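Open Day at the Jonier Assembly Laboratory

Posted March 8, 2023

I was invited last week to attend the open day of the Jonier assembly laboratory, in my capacity as a teacher of workshop practice. It is the first such event the laboratory has held since it moved into the former Gebreyes printing works, and I undertook to set down an account of it for colleagues who were unable to travel. What follows is my own view and should not be read as a statement by my college.

Visitors were received in the old dispatch hall, where name badges and a printed programme were issued. Admission was limited to 60 persons, divided into groups, and each group was assigned a guide for the whole of the morning. Ours was Natnael Nigatu, who is responsible for the handling of small parts. He spoke clearly, took questions as they came and was willing to say when he did not know the answer.

The first station concerned the sorting of mixed fasteners. A conveyor carried screws and washers beneath a fixed camera, and an arm of modest size transferred them to trays. The work was competently done, although I confess that I have seen similar equipment at trade exhibitions and learned little that was new. The guide drew our attention to the software, which is called Skema and was written in the laboratory. It records every attempt at a pick, whether or not the part is secured, and the record is reviewed by a member of staff at the end of each shift. The figure given for the previous shift was 2,133 attempts.

The second station had been withdrawn on account of a fault in the air supply. We were given instead a short talk on guarding and safe distances, which several of the school parties found rather long. I considered it the most useful quarter of an hour in the programme and have asked for a copy of the slides.

The third station was devoted to gears, and it was here that our group spent the greater part of its time. The laboratory has undertaken a project named Jetard, the purpose of which is to establish whether a robot can take up loose gears and present them for assembly without a dedicated fixture for each type. The customary method in industry is to hold every part in a moulded tray, so that its position is known beforehand. Trays are costly to change when a product changes, and smaller firms seldom find the expense worthwhile. The intention at Jonier is that parts should be set down on a plain cloth and found by the robot itself.

Mr Nigatu explained that polished metal presents a particular difficulty. A machined face may appear white from one angle and dark grey from another, and a camera placed close to it must contend with both. Dark cloth is of some help, as it throws back little light of its own. The bevel gear poses a further problem in that its teeth lie on a slope, and two fingers closing on the rim have only a narrow band of metal on which to bear.
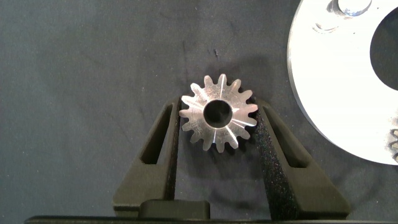 The question of force was raised by a gentleman in our party who had spent his career in gear cutting. He wished to know whether repeated handling by the tips of the teeth would mark them. Mr Nigatu replied that parts are inspected under magnification after 500 handling cycles, and that the results would be included in a report due in June. The gentleman remained doubtful – he would have preferred to see the gear lifted by its bore – and a courteous discussion followed, in which it was conceded that the bore would be the better choice where the opening is large enough to admit the fingers.

Refreshments were served at midday. The canteen is on the upper floor and is reached by a narrow stair, and those who find steps difficult should ask at reception for the goods lift. Parking was adequate, though the entrance from the ring road is poorly signed.

I should like to record my thanks to the staff for their patience, and to Mr Nigatu in particular for sending me the reading list he had mentioned. The laboratory hopes to repeat the event for schools and colleges. Applications are to be made in writing, and groups must be accompanied by a member of teaching staff at all times.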